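Clirkilberg Household Services
Guidance pages: Linen and clothing storage

Placing folded black garments in a woven basket

This page sets out the method used at Clirkilberg for storing folded dark clothing in open baskets. It applies to the shared wardrobes at Narkar and Stullo and may be followed equally well at home. It replaces the guidance issued in May.

What is required

A rectangular basket with an open top
A table large enough to hold the basket and the folded clothing side by side
A dry cloth and a soft brush
A shelf label

Preparing the table

Clear the table and wipe it with the dry cloth. Set the basket on the left and the folded clothing on the right, close to the front edge. Leave a strip of bare table between the two so that sleeves and hems do not catch on the weave. Staff who are left-handed may reverse the arrangement.
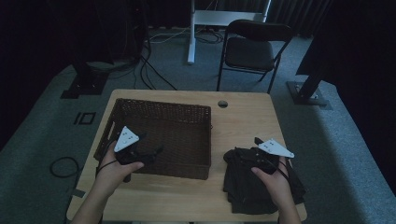

Basket on the left of the table, folded black fabric on the right.

Checking the basket

Baskets should be inspected before each use. Brush the inside from the back wall towards the front, then turn the basket over and tap the base. Dust gathers between the rows of weaving and shows readily on black cloth.

Run a hand along the rim and around any handle openings. A little fraying of the cord is acceptable. Loose ends that could snag knitted items should be trimmed with scissors and never pulled. Small gaps in the weave are normal in this type of basket and allow air to reach the contents.

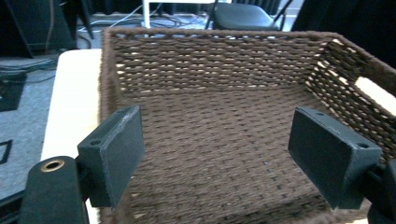

Interior of the brown basket, with the woven floor and back wall visible.

Filling the basket

1. Refold any garment that is wider than the basket floor.
2. Lift each item with both hands, supporting it from underneath.
3. Lay the heaviest items flat on the floor of the basket, with the folded edge facing the front.
4. Add the lighter items, keeping the pile level.
5. Stop about 3 cm below the rim. Clothing should not be pressed down to make room.

Garments that are damp, or that have been ironed within the last hour, should be left to air before they are put away.

Labelling and storage

Fix the label to the shelf and not to the basket, as pins damage the cord. Shelves at Narkar are 48 cm deep; the basket should be pushed fully back. Baskets awaiting repair are to be left empty and returned to the Zakaria store.

Page last reviewed: Jun 19, 2020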